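Looking after the hand grippers: what changed in February
February
By Concetta Fontana

Search the newsletter
Enter keyword Go
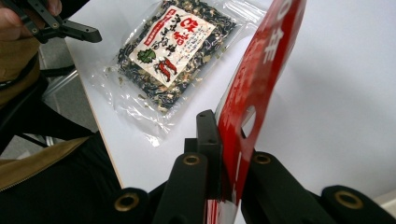

The hand grippers at the Nirna bench have now been through their first full service, and the notes that follow are for anyone who will be setting them up or putting them right from now on. Didier Brunet did most of the stripping down. I did the writing up, so any mistakes in the order of the steps are mine.

The trouble started with thin items. Cards, food packets and paper sleeves were going crooked in the grip, and two operators were correcting for it without noticing they were doing so. The grippers would still close and open, and the daily check passed every time, as the daily check only used a foam block. A foam block forgives a lot. A card does not, and when one finger sits slightly ahead of the other the card turns as soon as it is pinched.

Didier took the worst gripper apart first. The fingers were sound. The fault was in the screws holding one of them, which had backed out far enough to let it rock. You could feel it with a thumb once you knew, but you could not see it. He cleaned the old thread lock out, put fresh on, and left the tool overnight before anyone used it. We then did the same for the rest of the set, including the ones that seemed fine.

The service interval is now 2000 closes or the end of the month, whichever comes first. The old sheet said 5000, which was copied from the bench press and never suited these tools. A short check is due every 500 closes. The counter is on the Stadow box next to the charging shelf and is reset by holding the left button until the number clears. Please write the old number in the log before you clear it. Three of the February entries are blank and we had to guess.

The short check goes like this. Close the gripper on nothing and look at the fingertips from the side. They should meet along their full height. Hold a flat card upright in them and tilt the tool both ways. If the card swings, tag the gripper and take it off the bench. Then lay a sealed food packet flat on the table, pick it up by one end and put it down again. The packet should come up without the film slipping through. Bags with a glossy film are the better test, and the dried food packets in the sample drawer are there for that purpose. Do not use the ones with split seams. We spent a good part of a morning getting crumbs out of a slide.

The full service takes longer and should be done by two people, one working and one reading out the sheet. Power off and battery out before anything else. Wipe down the fingers with a damp cloth and then a dry one – no solvent, as it leaves a film that takes days to wear off. Check every screw by hand with the short driver. Do not use the powered one, even on its lowest setting. Move the slide through its whole travel and listen for grit. If it is gritty, clean it and put on a very small amount of the Grolletti grease. Too much will find its way down to the fingers.

After that comes the zero. Close the gripper gently, set zero on the box, then open it and measure the gap with the gauge. The opening should be 125 mm. If it comes up short, check the end stop before you touch any settings. On one tool the end stop had a scrap of label stuck to it, and the whole thing had been recalibrated around that scrap at least once.

Spare screws, grease and a second gauge have been ordered from Þrastardóttir and will live in the grey cabinet, second shelf. The first gauge stays with the log. If you borrow it, put it back the same day.

We have also changed how tagged grippers are handled. Until now they went back on the shelf with a strip of tape round the handle, and the tape had a way of coming off. They now go in the lidded crate under the window and stay there until one of us has signed for them. There is room on the tag for a line or two about what went wrong. "Slips" is a start, but please say what it was holding and which way it went.

One question is still open. Didier would like to add a finger alignment jig so that the first part of the short check no longer depends on a good eye. He has drawn one up and I have asked for a price. Until it arrives, do the check near the window before four o'clock, when the light is still good enough to see a gap between the tips.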